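How to Follow a Friday Sermon in a Language You Don't Speak

1/18/23

Visiting a mosque in another country is one of my favorite things about travel, and the sermon is the part most visitors give up on too soon! I sat through my first one in Jasholm without knowing a single word of the local language, and I still walked out with plenty to think about. A little homework goes a long way.

Step 1. Call or write first. Ask if visitors are welcome at the midday prayer, which door to use and where guests sit. The mosque in Birkaletti answered me in under a day and even told me which bus to take.

Step 2. Learn the shape. The sermon comes in two parts, with a short pause while the imam sits down. The prayer itself follows. Once you know that, you'll never be lost for long.

Step 3. Pick up 20 words. Mercy, patience, neighbor, charity, thanks — the same ones come back week after week. Many are close to the Arabic, so your list will work in Beker as well as it does in Baláž.

Step 4. Get there early. I like 20 minutes. Shoes go on the rack, phone goes on silent, and you have time to find a spot near the back.
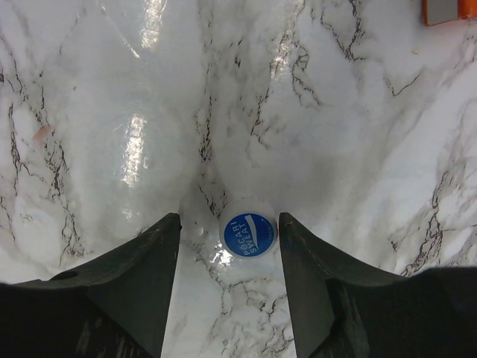

Step 5. Listen for the verses. The imam's voice usually changes when he recites, and that's your cue! Jot down any word you catch once you're outside, then look up the passage at home.

Step 6. Stay for tea if you're asked. Say which part you half understood and someone will happily fill in the rest (I got a whole second sermon this way in Beker, and loved it).

One more tip: prayer times shift through the year, and clocks may change in March, so check the timetable again the week you go.

85 shares | 8 comments

Related
What to Wear When Visiting a Mosque
5 Polite Greetings to Learn Before You Travel
Sharing a Ramadan Meal as a Guest

Contact | Copyright | Back to top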